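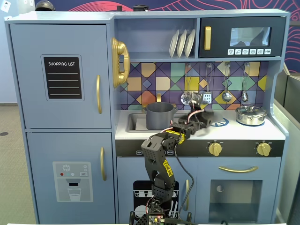
Durklow_Residents_Office

Topic: Proposed change to quiet hours in the Palacios buildings

Residents are invited to comment on the proposed amendment to the house rules. Under the present rules, quiet hours begin at 10 p.m. on all days. The amendment would move the start to 9 p.m. in the two buildings facing the courtyard. The change would affect 105 apartments. Comments received in this thread will be included in the packet for the June meeting. Please keep remarks to the text of the amendment. 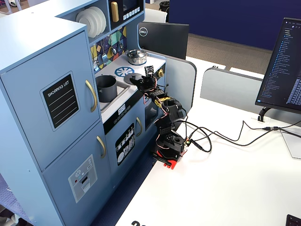

Last edited: 8 Apr 2025

The following point was added after several inquiries. The amendment does not alter the rule on laundry rooms, which will continue to close at 10 p.m.

courtyard_east
I wish to register my support. Sound in the courtyard carries to the upper floors, and conversations held at the benches can be heard clearly with the windows closed. An earlier hour would be of considerable benefit to households with small children.

unit47
I must respectfully disagree. Many residents work until the evening and do not begin preparing dinner until after 8 p.m. A 9 p.m. limit would place ordinary household activity in violation of the rules. I would ask the office to state whether running a dishwasher constitutes noise under Section 3.

Durklow_Residents_Office
Section 3 refers to "sound plainly audible in a neighboring unit." Appliances in normal working order have not been treated as violations in the past. The wording itself does not exempt them.

unit47
Then the wording should be corrected before any hour is changed. Past practice is not a rule.

plarnosen_reader
I lived for several years in the Plarnosen complex, where a similar rule was adopted. The hour was observed for a short period and then disregarded. The fine there was 60 dollars and I am not aware that it was ever collected. What fine is proposed in this case?

Durklow_Residents_Office
The schedule of fines is unchanged. A first notice carries no charge. Repeated violations may be charged up to 300 dollars.

courtyard_east
I would accept a compromise in which the earlier hour applies to the courtyard only and the interior of each unit remains at 10 p.m.

unit47
I could support that, provided the appliance question is settled in writing.

Durklow_Residents_Office
Both suggestions have been recorded. Residents who wish to propose exact wording may post it in this thread or leave it at the front desk.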